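Questions I Get About Renting a Table for Your Supper Club

I'm Evdokia Athanasiadis, and I run Stomodari, a little supper club in Lollasgate that seats 10 people at a time. I get a lot of email from folks who want to come and a lot more from folks who want to start one of their own, so I've put my answers in one place. If yours isn't covered, write to me - I do read everything, just not quickly.

What is a supper club, anyway?

Mine is dinner with people you mostly don't know, cooked by me, at a set time for a set price. You don't pick from a menu. I send out what I'm cooking a few days ahead, you tell me if there's something you can't eat, and then you show up hungry.

How do I get a seat?

Join the mailing list. There are 741 people on it right now, which sounds scary, but a lot of them live far away and just like reading the menus (hi, Aunt Voula!). Seats go up at noon and I take them in the order the emails land. If you miss out, ask to go on the standby list. People get colds, babysitters cancel, and I fill a standby seat at almost every dinner.

What does it cost?

It's $79 a person for five courses, bread, coffee and whatever sweet thing I've been fussing over. Wine is up to you. Bring a bottle and I won't charge you to open it. Tips aren't expected and I'd much rather you brought a friend next time.

Can you cook for vegetarians? Allergies?

Vegetarians, yes, always, and happily. Half of what I grew up eating was beans and greens. I can do gluten free if you tell me when you book, though you'll miss the bread and I'm sorry about that. I can't safely cook for a serious nut allergy. My kitchen is small and there are walnuts in everything.

What kind of table do you use?

I get this one more than any question about food! I like pale wood with plenty of grain showing, and no tablecloth. Cloths have to be washed and ironed, and after one December of ironing until midnight I gave them all to my sister. Bare wood just needs a damp rag and a dry one. Oil drips from the salad are the only thing I chase right away. 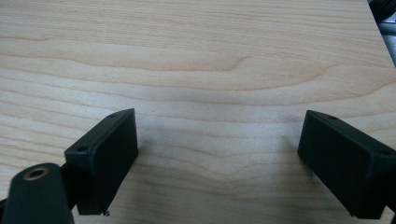 Pale wood and wavy grain, my favorite thing to set a dinner on.

Placemats or no placemats?

Placemats. I held out for a long time because I thought they looked like a diner, and then somebody set down a hot dish and I changed my mind overnight. Get the woven kind you can rinse in the sink. Avoid anything quilted, it drinks up tomato sauce and never gives it back. Buy a couple more than you have chairs, too, as the exact same pattern will be gone from the store by the time you need it.

What about plates?

Plain white and round. Food looks good on it, you can replace one without replacing the set, and guests don't worry so much about breaking it. I bought mine from Kuhlmann, a restaurant supply place on the far side of town that will sell to anybody who walks in. Look through the scratch-and-dent shelf first. I warm the plates in a low oven before the main course and leave them cold for everything else.

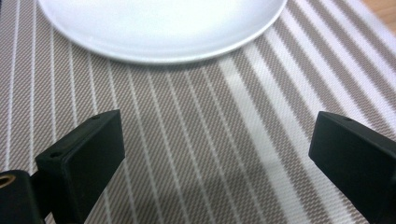
Do I need a permit to start my own?

Maybe! Rules change from one town to the next, and I'm a cook, so please call your own health department before you sell a single ticket. I took a food safety class, had my kitchen looked at, and got insurance. All of that together ran me $400 the first year. The paperwork was dull but the inspector was lovely and gave me a good tip about where to keep my thermometer.

How do you keep track of bookings?

I used a paper notebook until I double-booked a birthday. Now I use Grivodex, a plain little booking tool that sends reminders for me. I still copy the names into the notebook because I like crossing them off.

Any advice on setting the table?

Fork on the left, knife on the right, blade toward the plate, and that's about as formal as I get. I set up in the afternoon, before I start cooking, so that I'm not hunting for spoons with flour on my hands. Mismatched silverware is fine. Mine came from three different yard sales and I've only had compliments.
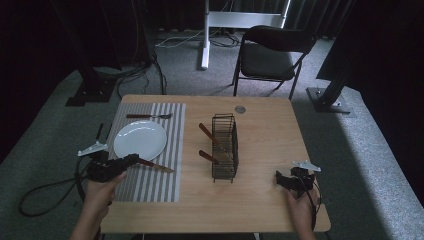 White plate, striped placemat, brown-handled fork and knife.

Can I bring my kids?

If they can sit through a long dinner, sure. They pay the same price, since they take up a whole chair. I'm also glad to make a plain bowl of pasta if the octopus gets a bad review.

What if I have to cancel?

Tell me by noon the day before and you get all your money back. After that I've already been to the market, so I'll try to fill your seat from the standby list and refund you if I can.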